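My astronomy project was timing a variable star, and wow, did I pick a fussy one! 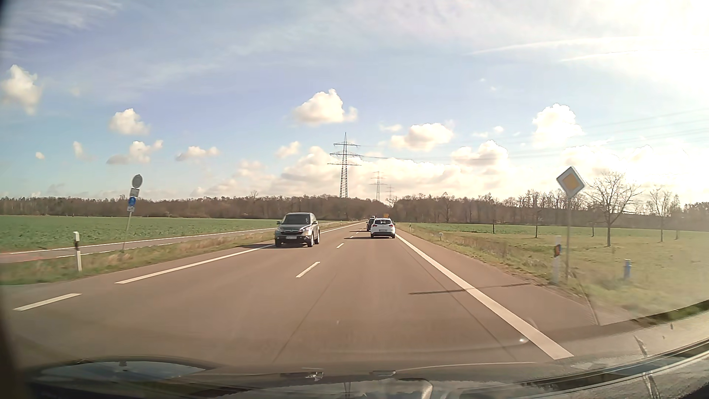

Delta Cephei gets brighter and dimmer every few days. I compared it with steady stars nearby, a bit like judging how far off that silver-gray SUV is by its headlights. I got 16 usable nights.
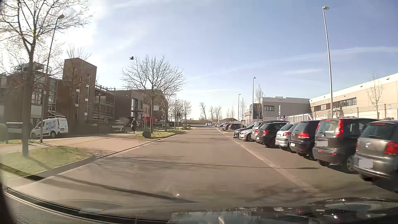 Clouds ate 8 more (February, ugh), so my light curve has gaps. Deming Fu helped me fold the data anyway.

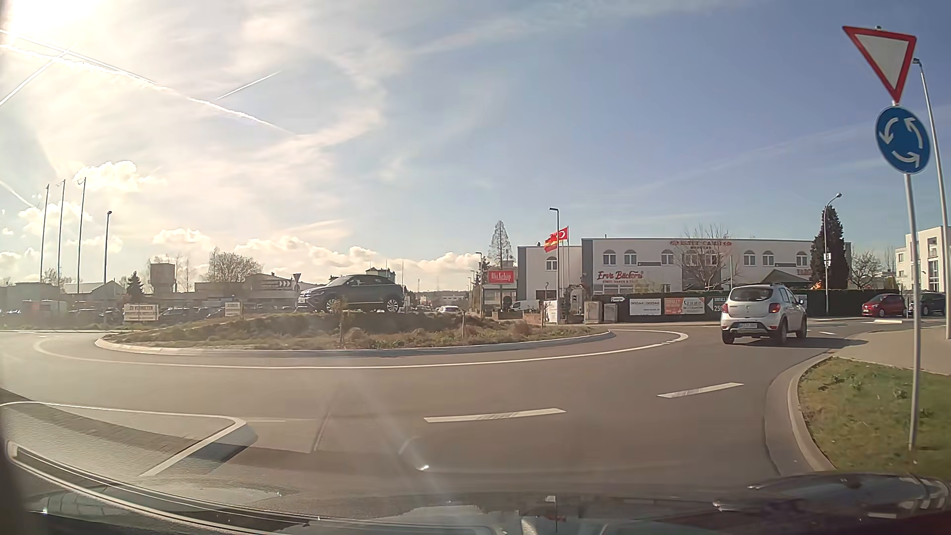 Fig. 3: Roundabout with contrails overhead.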